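Home | Walks | Gear | Getting Started | Contact

How to Start Running on Trails When You've Only Ever Run on Pavement

April, by Nelly Sánchez

I ran on sidewalks for years before I tried dirt, and my first try was a disaster. I went out at my normal pace, in my normal shoes, and had to walk the second half with a sore ankle and a pocket full of melted gummy bears (don't ask). So this is the guide I wish I'd had. It's aimed at people who can already jog for half an hour or so and want something easier on the knees and nicer to look at.

Step 1: Pick a boring route

I mean it! Your first trail should be flat, wide and easy to follow. Save the mountain for later. I started on the old service road outside Biltcombe, which goes out and back with no turns to get wrong. Look for a place where part of the route is paved, so you can warm up on a surface your legs know and then switch over. Ten minutes on the hard stuff, ten on the dirt, then home again. That's a whole workout for week one.
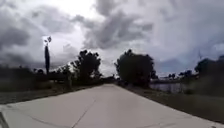

Thijs Groen wrote in after the first version of this page to say that ten minutes is too much for some people, and that he'd have been better off with five. He came over from road marathons and thought his fitness would carry him, but his calves were so tight the next morning that he went downstairs backward. Fair point, Thijs. If you've been on pavement a long time, start with five and add a couple of minutes each week.

Step 2: Forget your pace

This one hurt my feelings. On the road I know my pace to the second, and on dirt I was way slower and kept checking my watch as if it was broken. Now I go by breathing. If I can say a full sentence out loud, I'm fine. If I can only get out three words, I slow down. Put tape over the watch face if you have to (I did, for most of a month).

Step 3: Shorten your steps

Take smaller, quicker steps than you would at home. Your feet stay under you, and if one lands on something odd you've got the other one down before it matters. Keep your elbows out a little wider too. You'll feel like a chicken, and that's okay.

Look ahead, a few yards in front of you, and let your feet take care of the bit you're standing on. I used to stare straight at my toes and I tripped more, plus my neck ached all evening. 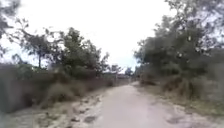

I practice this with a silly little game where I choose a spot up ahead and try to reach it in as many tiny steps as I can. Do that 2 or 3 times in a run and your legs start to remember it by themselves.

Step 4: Shoes, but not yet

You don't need trail shoes on day one. My old road pair, a plain gray Istar with more than 80 runs on it, got me through the first two months on dry ground. When you do buy some, go late in the day when your feet are a bit swollen, and bring the socks you run in. I ended up with Tindachs, half a size up.

Step 5: Carry water and tell someone

There are no drinking fountains out there, and shade can be hard to come by. I bring a soft bottle even for short runs, and I text my sister when I leave and when I get back.
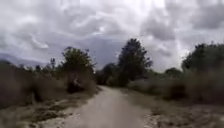 Once you've had four or five easy outings, start adding distance. I add one extra minute out and one extra minute back each week, and every fourth week I drop back down. It's slow going but I haven't been hurt since. Keep to the middle where the ground is packed and even, and take a bit more care if you drift over to the side, where loose stuff like the gravel along the edge there can slide under your shoe. After that, try a gentle hill. Walk up it the first time, jog down it with those same short steps, and see how your thighs feel on Saturday before you decide to do it again.

Related

How to Lace Shoes for Wide Feet
Five Snacks That Don't Melt
My First 10K at Onuoha: What I'd Do Differently
Do You Need a Running Vest?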